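# 毛绒玩具的清点、清洗与收纳记录

2024-03-25

卧室床上的毛绒玩具堆了一个冬天，前天开始处理。以下按实际顺序记录，主要给自己下次参考，也回答 Caoimhe Egan 上次问我的几个问题。

## 一、先腾出床面

工作面选床，不选地板。床单是蓝白格子的那条，本来就要换洗，掉毛、掉线头都落在上面，最后连床单一起卷走，抖干净再进洗衣机。地板的问题是灰尘会重新粘到长毛玩具上，短毛的还好，长毛的粘一次就得重新梳。

玩具和混在里面的小盒子一起倒出来，不先挑拣。混放的时间越长，里面夹带的东西越杂：发圈、包装纸、空盒、说明书。先全部摊开，再分类，比边掏边分快。

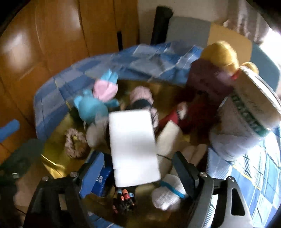
空盒子和玩具混在一起时，先处理哪一样？

先处理盒子。硬物棱角会勾毛，也占体积，先拿走以后，剩下的软物可以直接按材质分堆。盒子逐个打开看一眼，里面有零件的留下，空的压平。

## 二、分类标准

我试过按大小分，也试过按颜色分，都不好用。现在只看三项：

- 表面材质：短绒、长毛、缎面或其他布料
- 是否带可拆的衣服
- 是否带电子件（发声盒、电池仓）

第三项必须用手捏，光看看不出来。发声盒一般在腹部，捏起来是一块硬的。电池仓有时缝在背后的魔术贴里面，Bernadette Foley 家去年十一月就漏过一只，整只进了洗衣机，后来那只的填充物里全是锈水，只能扔掉。

带电子件的一律不下水，用微湿的布擦表面，再用软毛刷顺着毛刷一遍。

衣服能拆的先拆。缎面的衣服和绒毛放在一起洗，缎面会挂毛，还容易被拉链抽丝。拆下来的衣服单独装一个细网袋。衣服缝死在身上的，把整只翻过来看缝线，线脚松的先补两针再洗，否则脱水之后会裂开。

## 三、洗涤参数

水温三十度，轻柔程序，脱水700转。我对比过800转，短绒的没有区别，长毛的会打结，填充物也容易甩到一侧，所以统一用700。

洗衣液用 Drisura，量减半。毛绒玩具的填充物吸水多，排水慢，洗衣液放多了漂不干净，干了以后摸上去发涩。不加柔顺剂。柔顺剂会让绒面倒伏，短期手感好，下一次更容易沾灰。

每只单独装网袋，大的用枕套代替，袋口用橡皮筋扎两道。一次不超过滚筒容积的一半。

晾干平放，不夹耳朵，也不夹尾巴。夹住的地方会留下压痕，填充物还会顺着重力往下坠，头变小，肚子变大。中途翻两次面，每次翻面时把填充物拍散。判断是否干透，不看表面，捏最厚的部位，手感发凉就是里面还有水。

## 四、收纳容器

容器比较了三种：布筐、带盖收纳箱、塑料桶。

布筐透气，但是没有硬壁，放满以后会歪，小的容易滚出来。带盖收纳箱防尘最好，缺点是要搬开上面的东西才能开盖，小孩不会去搬，结果是玩具又回到床上。塑料桶口大，壁硬，擦一遍就干净，缺点是没有盖，上层会落灰。

我的结论是常玩的用桶，不常玩的用带盖箱，布筐淘汰。Senan Tierney 推荐过 Madigan 的一款分隔箱，我量了尺寸，隔板间距只有13厘米，放小玩偶合适，稍大一点的头就卡住，没有买。 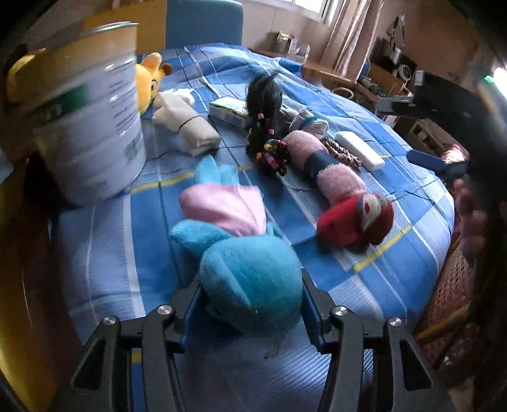 桶里的摆放有一个顺序：重的、大的在下面，轻的在上面，带衣服的放最上层，免得衣服被压出死褶。细长的竖着插在桶壁内侧，找的时候能直接看见头。不要压实，压实之后绒面会变形，而且拿一只会带出来一串。

桶底垫一张吸湿纸，三个月换一次。干燥剂我不用，小包装的容易被撕开。

## 五、去留

这一步放在最后。洗之前判断容易误扔，脏的时候看什么都像该扔的。我的标准：

1. 缝线开裂且布料本身已经脆化的，扔。
2. 填充物结块、拍不散的，扔。
3. 完好但一年没人碰的，装带盖箱，再放半年。半年后仍然没人找，送人。

Rosalinda Tiongson 的做法是直接拍照留底然后送走，不设缓冲期。效率更高，我家行不通，试过一次，第三天就有人来问。

## 六、遗留问题

- 眼睛是贴上去的还是卡扣的，没有逐只检查。贴的那种洗多了会掉，下次补上。
- 300克以上的大件在滚筒里偏心严重，报过一次错，考虑改手洗。
- 床单上的绒毛用粘毛滚筒清不干净，格子布的凹凸纹里还有，准备换橡胶刷试试。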